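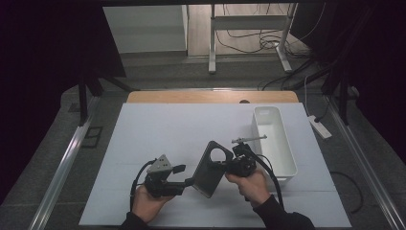

Forums > Workshop & Bench > Work Surfaces

We use cookies to keep you logged in and remember your settings. Accept | Manage

**Foam board on top of a wood table, yes or no?**

marnden_mike2
OK so I've been sorting and fitting small metal parts at the dining table (don't tell my better half) and on Tuesday I finally laid a big sheet of white foam board over most of it. Why did I wait so long?! Dark gray plates show up great against it, I can find a dropped screw in two seconds, and the table under it isn't getting scratched up anymore. I keep one white plastic bin on the right side for finished pieces. Anybody else do this, or is there something better for the money?

tistuvura
Been doing it since September. Love it. My only gripe is the corners, they get mushy fast if you lean on them.

greasyelbow
Gonna disagree. Foam board dents if you look at it wrong. Put a steel plate down on its corner and you've got a little crater forever, and then every tiny washer rolls into the crater. Get a rubber mat.

marnden_mike2
Fair, mine has a few dings already. But a mat big enough for my table was 104 bucks at Sowerby and the board was 5. I can wreck a lot of boards before I catch up to that mat lol

greasyelbow
You're also going to be buying a lot of boards.

plainjane_bench
I'm with Mike on this one. White is so much easier on my eyes than the black mat I had before, and when it gets gross I flip it over and start again (two sides, people!). Mine slid around like crazy at first, so I put a strip of shelf liner under it.

One thing though, I would not use a white bin on a white board. I knock mine over constantly reaching across for stuff. Went to a bright orange one.

tistuvura
Ha, I have the opposite problem, anything colorful on the bench and I can't stop looking at it.

How do you all handle plates with a big hole in them? I can never find a good place to hold the things.

marnden_mike2
By a corner, always. And deburr that hole before anything else, I sliced my thumb on one last month. I go over the edge with 600 grit and it's fine. The Vultell sanding sponges are okay too but they shed all over the board.

greasyelbow
Finally something we agree on. Still get the mat.

plainjane_bench
Does the shedding wipe off with a damp rag or does it stain? Asking before I buy a pack.

marnden_mike2
Wipes right off. Just don't soak it, the paper starts to peel.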